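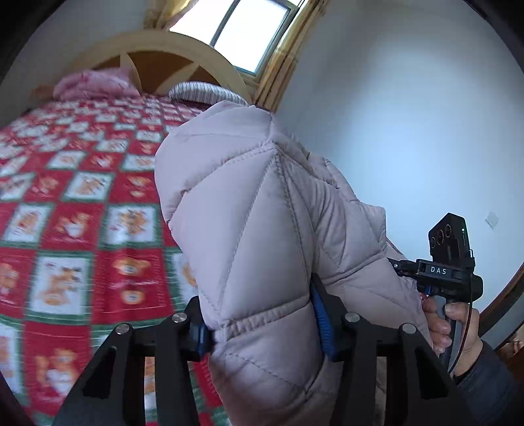 Figure 7. Bed-making from the wall side. The outdoor jacket was kept on.

Kazimiera Duda and Damian Lis
March 2025

4.2 The bed as a place to lean over

Most of what has been written about household bedding assumes a bed that can be walked round. The manuals collected in our earlier work, including the long-running Birnine household series, show two people facing each other across a mattress, each with a corner in hand and plenty of floor behind them. Very few of the bedrooms we visited could have held both people, and in several the second one would have needed to be very fond of the first.

We use the word "reach" for the distance a person leans from where their feet are to where their hands are working. Reach turned out to matter more to our participants than the size of the bed or the number of layers on it. A person at the side of a bed can deal with the near edge upright, the middle with a bend, and the far edge only by committing to the whole business and leaning over. Figure 7 shows the third of these postures, or something close to it: the back is forward, the head is down, and a good deal of the work is being done from the waist. One participant in Birnine called it "bowing to the duvet" and said she did it more often than she had ever bowed in church.

Clothing affects reach, and we had not planned for this. Our interview guide, drawn up the previous August in a warm office, had no question about what people wore to make a bed. We had imagined pyjamas, or whatever comes after pyjamas. In practice 10 of the households described making at least one bed a week in outdoor clothes, usually on the way out of the house or just after coming back into it. The quilted puffer jacket in Figure 7 belongs to this group of garments. It is, in effect, a second piece of bedding, stitched into panels for the same reason that a quilt is stitched, and it meets the first with a certain amount of mutual bulk. Participants who wore such jackets complained of sleeves that dragged the cover out of line as quickly as the hands put it right. None of them reported taking the jacket off.

4.3 Patterned covers and the idea of straight

The quilt in the same figure is laid out as a checkerboard, red squares and white, with green borders between them and teddy bears printed on many of the white ones. We had expected patterned covers to be chosen for their looks and then forgotten. They were in fact used as measuring instruments. A grid tells its owner at once whether the cover is square to the bed, and it tells visitors too, which was felt to be a drawback. Owners of plain covers were on the whole more relaxed people, or at any rate gave shorter answers.

Of the 143 remarks we coded under "straightness", a large share came from people with checks, stripes or borders. They spoke of lining up a row with the edge of the mattress, of a border that "ran off" towards the foot, and of starting again. Printed animals raised a further difficulty, in that a picture has a right way up. Seven participants had firm views on which way the animals should face. The majority held that they should be upright for a person standing at the foot of the bed. A minority of two held that they should be upright for the person in it, and one of these was six years old and could not be moved on the point.

We do not know of any earlier study that takes a position. The Zieliński survey of bedroom textiles records colour, fibre and age in great detail and says nothing whatever about bears.

4.4 What is kept at the head

The head of the bed works as a shelf. Pillows, folded blankets and smaller soft things are pushed up against the headboard while the cover is being seen to, and many stay there until night. In Figure 7 a folded pink bundle with a faint floral pattern sits against an arched wooden headboard whose spokes spread out like a rising sun. Headboards of this sort were admired by nearly everyone we asked and dusted by nearly none. The spokes were cited as the reason.

We separate "parked" items, which are at the head because they were in the way, from "placed" items, which are there because somebody wanted them there. The distinction is clear on paper. In the interviews it gave way almost at once, as parked items became placed ones if they were left for long enough. Damian Lis coded the Clusine interviews and Kazimiera Duda those from Kodadine, and we then exchanged them. We agreed well on pillows. On blankets we agreed less well, and on small soft objects hardly at all, and eight cases were settled by asking the households again. Five of those households gave a different answer from the one they had given the first time.

The window above the headboard also deserves a mention. Participants with a bed beneath a window described opening the curtains as part of making the bed, done with one knee on the mattress and followed by smoothing out the dent left by the knee. We have counted this as a single task. Several participants counted it as three, and one asked that the knee be recorded separately, so it appears in the coding table under its own heading.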